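The Long Life of a Pair of Jeans

Why Garkmont still mends, and who pays for it

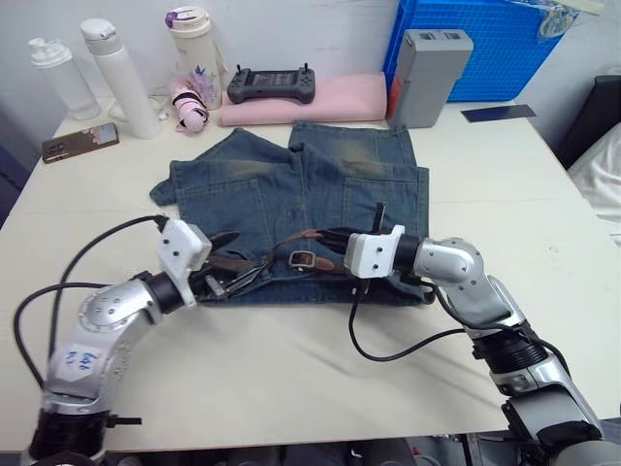

Tamsin Boateng reckons most people give up on denim a good five years early. The knee goes, or the inside thigh, and out it goes with the rubbish. She used to do it too, she says, until she priced a decent new pair.

Mending is back in Garkmont. Sort of. The shop on Bachmann Street took in 618 pairs last year, mostly crotch blowouts, then hems, then pockets worn through by keys and phones. Starting price is $20 a patch. Two patches, you start doing sums.

And people do the sums. Cheap jeans at the mall in Trosbridge go for not much more than a repair. Thin stuff, lots of stretch, and stretch is a pig to mend -- the elastic snaps and the cloth bags out around the stitching. Old heavy cotton takes a darn beautifully. So the good jeans get saved and the bad ones get replaced by more bad ones.

Britness had its own denim works once. Closed in the seventies, the looms went for scrap. A few of the old machinists taught night classes after that, and thats where half the menders in the district learned. Boateng did hers one February in a hall with no heating, gloves on, fingertips cut out.

Her advice is dull and cheap. Wash less, inside out, cold. Hang them in the shade. Catch the thin spot before it becomes a hole, becuase a thin spot is ten minutes' work and a hole is an evening. Matching thread is for the fussy. Grey blends into nearly any faded blue.

Waiting time at the shop is now three weeks. Longer before school goes back.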